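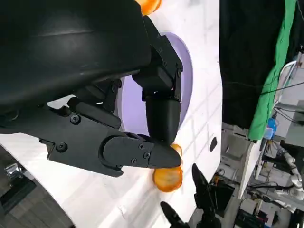
Ticket status: Open, waiting on vendor
Product: Wodano two-arm table cell, Fenden task runner
Site: Sotelo, kitchen chores bench
Summary: Grasp confirmed too early on light, rounded items; the plate-loading task stalls or continues with nothing in the fingers
Severity: 3
Opened: Jan 15, 2022

Problem

We are running the "set one place" chore to decide whether the cell can be left alone with a table. The task is short. The arms pick up small food models from the white top and put them on the lavender plate, and the mug stays where it is. A person does this without thinking. The cell does it well on some items and badly on others, and the runner log does not separate the two.

Grasp check passes on finger current alone. With a rigid item that is good enough. With a light item that has a curved side, the current rises when the fingertips first touch, the check passes, and the arm starts its lift before the fingers have settled. If the item then rolls out, the fingers close on each other, the current stays high, and the runner still reports "held".

Expected: the runner reports a miss, lowers the arm and tries again.
Found: the runner moves to the plate, opens the fingers over it, and marks the step done.

Steps to reproduce

Load the place-setting task with default grip settings. Put the plate in the center of the top and one rounded item on each side of it. Start both arms together. Watch the log and the table at the same time, as the log alone will not show the fault.
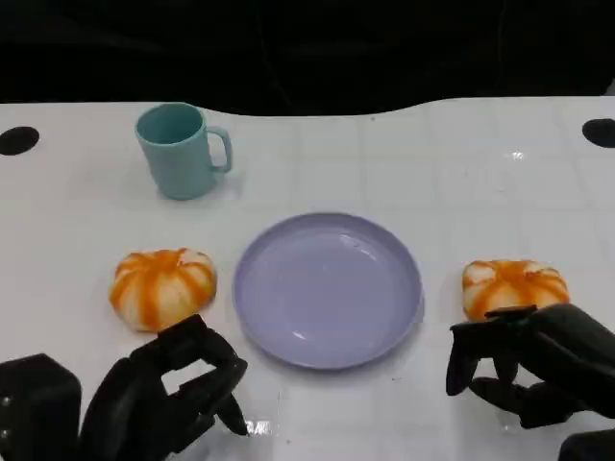 Page 3 of 6

Start layout

The striped pumpkins go one to each side of the plate, with the mug toward the back left, handle pointing right. The plate must be empty at start. We have used the same layout throughout so that results can be compared between settings.

The pumpkins are the worst case we have. They are squat and ribbed, so a fingertip that lands on the crown instead of the side pushes the item away. Glare on the plate was raised by Fenden as a possible cause. We dimmed the overhead lights and the fault did not change – please treat lighting as ruled out unless there is new evidence.

What we tried

Restarted the runner and reloaded the hand calibration. No change.

Lowered closing speed to the slowest preset. Fewer items lost, but the step became too slow to be useful for a real table.

Added a 600 ms hold between finger close and lift. This helped more than anything else. The false "held" message was still seen, though less often.

Swapped left and right programs. The fault followed the program, so we do not suspect one hand. 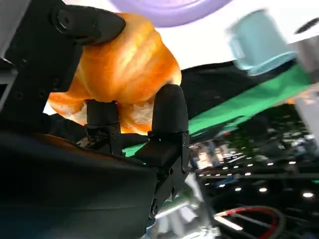 By Sotelo Bench Support

Update on bread items

The croissant gives a better result than the pumpkins with the same 600 ms hold. With one fingertip on top and two from underneath, it has less room to turn. We would like that finger placement made the default for any long, curved item. At present it has to be set by hand in the task file, and the setting is lost whenever the runner is updated.

One side effect: the runner picks the approach angle after the finger placement, and on some starts it tilts the wrist so far that the wrist camera loses most of the table. The plate position is then taken from the last good view. If the plate has been bumped in between, the item is put down at the old position. Requested a fresh plate check before every release.

Plillier, who supplied the planner add-on, replied that the order of those two steps can be changed in the February build. They asked for logs from a run with both arms active. Logs are attached to the ticket.
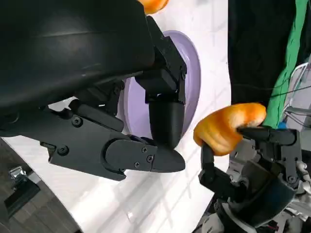 Both hands at the plate: roll held on the right, left fingertips nearly together.

The tip gap is where the fault should be caught. When the fingers are this close together there is no room for a roll between them, and the joint readings already say so. The runner has the numbers and does not use them. Our suggested test is to fail the grasp if the gap is smaller than the narrowest item in the task, whatever the current says.

Workaround until fixed

Set the hold to 600 ms, use the three-finger placement for bread, and run one arm at a time. Keep a person at the bench. Do not use the "step done" count as a success rate.

Open questions for Fenden

Can the gap test be added without a new hand firmware?
Does the retry limit of 4 apply per item or per task? The manual gives both.
Is the mug treated as an obstacle when it is not named in the task file?

Assessment as of this update: the cell can do the chore with someone watching and is not ready to do it alone. Moving the items is mostly solved – knowing that one was missed is the open part. Ticket stays open pending the February build.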